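Moving out of state right after graduation, what do I do about the last month of my lease?

Posted by Impi Kallio
Moving & First Apartments, 2026-09-02

I finished my degree in June and stayed on in Istville to work at the campus library over the summer. I just accepted a job in Wistumov, which is 574 miles away, and they want me there in three weeks. My lease runs for another month after that. Rent is $400 for my half of a shared room. My roommate is staying.

My questions are:

Do I have to pay the last month if I'm not living there? The landlord is a small company called Canpolat and they have not answered my email.

Is it worth renting a truck, or should I sell everything and start over? I have a bed, a desk, a bookcase and maybe ten boxes. The quote I got for a truck from Tollero was more than my bed and desk cost new.

Also, how did other people handle the first few weeks in a new town where they knew no one? I have lived here for five years and all my friends are either here or back home with their parents. I'm happy about the job but I keep putting off packing.

Eero Heiskanen

Yes you have to pay unless the lease says otherwise. Read it. Sell the furniture.

Sointu Kokkonen

I did nearly the same move two years ago, so I'll go through what I remember.

On the lease, look for a section on subletting or assignment. Mine said I could sublet with written permission, and I found a grad student who needed a place before her own lease started. Call the landlord instead of emailing. If they agree to anything on the phone, write it down and send it to them the same day so there is a record. Ask your roommate first, though. She is the one who has to live with whoever moves in, and she may know somebody. If you can't find anyone, plan on paying the $400 and be glad it's one month. Some of my classmates were stuck for five.

Check whether you and your roommate signed one lease together or two separate ones. If it's one, the company can usually go after her for your share, and that's a bad way to leave a friendship.

On the furniture, I sold my bed and gave away the desk. I shipped my books and took the rest in my car. I slept on an air mattress for almost a month and it was fine. Sort the small stuff early. Bathroom things and half-used bottles took me longer than the furniture did, and I ended up driving a lot of shampoo across three states.
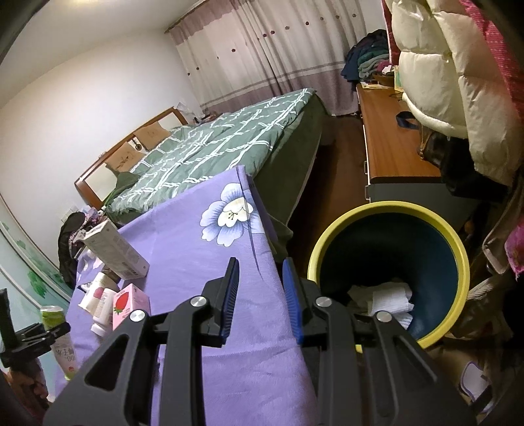 Toiletries and boxes on a lavender sheet.

Other things I would do before leaving:

File a mail forwarding request a week ahead.
Get copies of your medical and dental records.
Order two extra copies of your transcript while you can still walk over to the office.
Leave the landlord a forwarding address in writing for the deposit.

As for the first few weeks, I was lonely and I called my mother a lot. I signed up for a Tuesday-type thing, a weekly beginner pottery class, and by the second month I had two people I could ask to dinner. Don't book a trip back right away. I went back after ten days and it made the second goodbye harder than the first.

Iulian Ciobanu

Ask the new job about relocation money. I didn't ask and found out later that the guy hired after me got some. Even $50 for gas is $50.

I disagree about selling the bed. A decent used mattress is hard to find and you'll want to sleep well when you start. The desk can go. If your roommate is staying she might buy the bookcase from you and then nobody has to carry it down the stairs.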